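Sorting cell took over the mixed returns, what happens to the sorters?

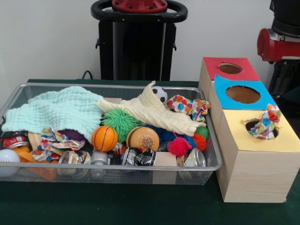 Posted by Mornum_shift2

We handle mixed returns at a mid-size warehouse. Until December the loose items went down a bench with four people on it, hand sorting into boxes by type. Management has since put in an arm to do the first pass. Two of the four were moved to exceptions, meaning anything the arm drops, refuses or puts in the wrong box. The target is still 3000 items a shift for the whole line.

The arm does well with balls. It is poor with cloth and with anything crushed flat. So the exceptions people get only the awkward items, all shift, and their count per hour looks terrible next to the old numbers. One has already been spoken to about it. Is there an accepted way to measure this job now? And should it be graded the same as sorter?

Eliseo Quintero

Do not compare the two counts. The old rate was an average over easy and hard items. Take the easy ones away and the rate for a person drops even if they work exactly as before.

What we did at the Skekero site:

Log every exception with a reason code. Keep the list short. We use missed grip, double pick, tangled, wrong box and unknown.

Time a sample of each code by hand. Ours came out at 2 seconds for a wrong box and 49 for a bad tangle, so a single hourly target was useless.

Set the staffing from the exception rate of the cell. If the arm sends more work over, that is a cell problem and goes to whoever maintains it.

On grading, look at what they do in a shift. Ours clear faults, restart the cell and decide when to stop it. That was written up as a new job description and graded one step above sorter. It took 40 days to get through - the restart training was the part that held it up. Get the training signed off on paper before you ask.

gounder_line

we have a Warberg cell, same thing. they got rid of the target in the end

Mornum_shift2

Thanks, reason codes look doable. At the moment exceptions are one number on a whiteboard. I will ask for the cell log first and see if the drops are recorded there.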